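Two bins and a marker pen: the toy clear-out that takes one evening

May 29, 2024

Toys everywhere again. Under the sofa, in the bath, one in the bread bin.

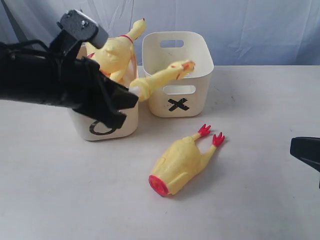 So, the O and X method. Two cheap white plastic baskets, same size, same shape. O on one for keep. X on the other for out. No labels to read, so even the smallest can join in, and no "maybe" pile, becuase maybe piles live on the landing till July.

Pick a thing up, choose, drop. Rubber chickens count. Dog toys too, bath toys, whatever came free with a comic.

Cream or white works best, a black mark really shows up on it. Handles matter more than you'd think. Cut-outs are fine, you want to get a grip when the thing is full and you're on the stairs. We like the Gomwood ones, 5 pounds each, or Varkance if you want a lid (8 pounds, bit flimsy). Lumenta do a nice deep one but its hopeless for short arms.

Tape or pen? Either. Tape peels off later, pen doesnt, your call.

Keep them side by side on a table, saves your back. Do one room. Stop. Do another tomorrow. My own first go sent 100 bits to the charity shop and I still can't name one of them. Second go, whole house, 291. Bit ashamed of that.

X basket goes straight in the car boot, same night. Not the hall. The boot.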